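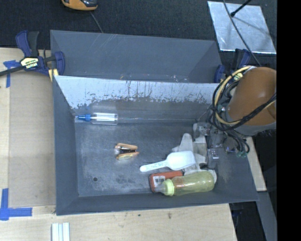
Our project looked at how small household items get mixed up when they share one container. For the Hilari test we used the gray bin, where the white measuring scoop ended up right next to the baby bottle and the syringe-like tube lay apart near the scratched wall. We repeated the sorting 15 times in 4 sessions in February. Long, thin handles caused the most trouble.

Next we want to try the Stavik layout, with a divider, and compare sorting times.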